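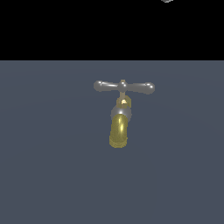 점심시간에 꼭 누군가와 같이 밥을 먹어야 할까? 먹고 싶은 날만 같이 먹으면 된다고 생각한다.

읽는 시간 4분

이 말을 회사에서 꺼내면 분위기가 살짝 이상해진다. 나는 Skivora라는 작은 회사에서 사무 일을 하는데, 직원이 32명이고 점심은 거의 다 같이 먹는다. 열한 시 반쯤 되면 메신저에 "오늘 뭐 먹어요?"가 올라오고, 그때부터 일이 손에 안 잡힌다. 국밥파와 돈가스파가 한참 밀고 당기다가 결국 늘 가던 백반집으로 간다. 백반집이 싫다는 얘기는 아니다. 그 집 계란말이는 정말 맛있다(두툼하고 안에 파가 잔뜩 들어 있다!). 그래도 일주일에 다섯 번은 좀 많지 않나.

내가 혼자 먹기 시작한 건 지난 3월부터다. 치과 치료를 받느라 딱딱한 걸 못 씹어서 2주 동안 죽을 사다 먹었는데, 그게 너무 편했다. 죽 한 그릇 비우는 데 십오 분, 남은 시간은 통째로 내 것이었다. 동네를 한 바퀴 돌기도 하고, 은행 일도 보고, 어떤 날은 벤치에 앉아서 아무것도 안 했다. 치료가 끝나고 나서도 나는 일주일에 두세 번은 슬쩍 빠졌다.

그랬더니 질문이 들어왔다. 무슨 일 있어요? 다이어트해요? 누구랑 싸웠어요? 싸운 사람도 없고 다이어트는 늘 내일부터 할 예정이라고 했더니 다들 웃긴 했는데, 며칠 뒤에 또 물어보더라. 혼자 먹는 사람한테는 사연이 있어야 한다고들 믿는 모양이다. 나도 예전엔 그랬으니 할 말은 없다. 신입 때 혼자 김밥 먹던 선배를 보고 속으로 별별 소설을 다 썼다. 그냥 김밥이 먹고 싶었을 텐데.

같이 먹는 점심이 좋은 점도 안다. 회의에서는 절대 안 나오는 얘기가 찌개 앞에서는 나온다. Kirberg 건이 왜 자꾸 밀리는지도 나는 회의록이 아니라 부대찌개를 먹다가 알았다. 새로 온 사람이 있으면 며칠은 챙겨서 같이 먹는 게 맞다고 본다. 낯선 동네에서 밥집 하나 못 찾고 편의점 앞을 서성이는 기분, 그건 나도 겪어 봐서 안다. 내가 불편한 건 기본값이 '다 같이'로 정해져 있고, 빠지려면 매번 이유를 대야 한다는 점이다. 약속이 있다고 둘러댄 날이 꽤 되는데, 그런 날은 골목에서 동료를 마주칠까 봐 괜히 멀리까지 걸어갔다. 점심 한 끼 혼자 먹겠다고 이렇게까지 해야 하나 싶었다.

돈 얘기도 안 할 수가 없다. 우르르 가면 커피까지 한 세트다. 밥 먹고 Stullow에 가서 한 잔씩 들고 오는 게 우리 회사 코스인데, 누가 한번 사면 다음엔 내가 사야 할 것 같고, 막내들은 얻어먹는 게 미안해서 또 케이크를 시킨다. 혼자 먹으면 도시락을 싸 와도 되고 커피는 회사 기계에서 뽑아도 된다. 물론 맛은 Stullow가 훨씬 낫다. 그건 인정.

친구가 다니는 Sandoval은 아예 요일을 정했다고 한다. 화요일만 팀 점심이고 나머지는 각자 알아서. 친구 말로는 처음 한 달은 다들 눈치를 보다가 지금은 화요일을 은근히 기다린다고 한다. 밀린 얘기가 쌓이니까 할 말도 많고, 식당도 좀 신경 써서 고른다나. 부러워서 나도 우리 팀에 슬쩍 말해 봤는데 "그럼 나머지 날은 누구랑 먹어?"라는 답이 돌아왔다. 음, 그러니까요. 먹고 싶은 사람끼리 먹으면 되는데요.

혼밥이 더 어른스럽다거나 더 멋지다거나 하는 얘기를 하려는 건 아니다. 나는 여전히 여럿이 먹는 닭갈비를 좋아하고, 볶음밥 눌어붙은 걸 서로 긁어 먹는 재미도 포기할 생각이 없다. 다만 "오늘은 따로 먹을게요" 다음에 "왜요?"가 안 붙었으면 좋겠다. "네, 맛있게 드세요" 정도면 충분하다. 나부터 그렇게 대답하기로 했고, 지난주에 처음 써먹었다. 옆자리 동료가 좀 놀란 얼굴로 나가더니 한 시에 붕어빵 봉투를 들고 돌아왔다. 팥으로 하나 얻어먹었다.

최종 수정: 2023년 12월

문의는 댓글로 남겨 주세요 | 무단 전재 금지 | 맨 위로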